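Company > About Bevstead

Search products, help topics

We use cookies to keep your cart and to measure site traffic. Accept | Settings

About Bevstead

Bevstead makes travel organizers, garment sleeves and luggage straps for people who live out of a carry-on. The company was set up in Fleltden in a former print shop, and cutting, sewing and final inspection are still done in that building. We have 13 full-time staff. Product design is handled in house, with pattern files drawn and graded on site.

The first product was the Nevura sleeve, a folding cover that holds two shirts and one pair of pants around a stiff center board. It has been revised three times. The current version uses a shorter board, so it fits bags that the original did not, and the fold line has moved from the collar to mid-chest. Replacement boards for older sleeves remain in stock and can be ordered by part number.
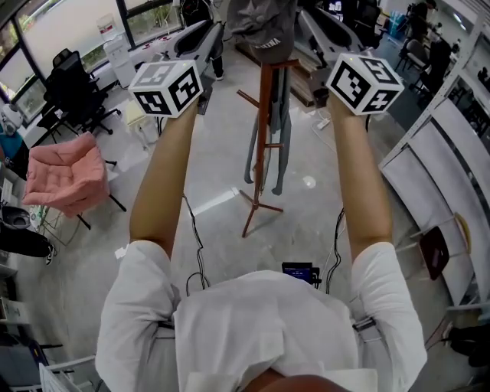
Garment sizing for the sleeve is based on flat measurements, taken with the item buttoned or zipped and laid face down. The board width sets the limit at the shoulders, and the fold depth sets it at the hem. Short sleeves, as on a plain white shirt, lie within the board width in most sizes and need no second fold. Long sleeves are crossed behind the back before the cover is closed. Caps should not go in the sleeve. A cap with a structured front keeps its shape better on a coat stand at home, or in the lid pocket of a bag when traveling.

Straps and buckles are made under the Brinkmann name, which we took over together with its tooling. The Brinkmann line covers 921 part numbers, including spare sliders, keepers and end caps. Webbing is cut to length with a hot knife and bar-tacked at each load point. Each batch is pull tested before release – failed batches are scrapped, not sold as seconds.

We supply 1,582 retail and trade accounts. Direct orders placed before noon leave Fleltden the same working day. Repairs are accepted for any product we have made, whether or not it is still in the catalog. Send the item clean and empty, with the repair form inside the package. The workshop closes for inventory in November, and repairs received during that period are logged when it reopens.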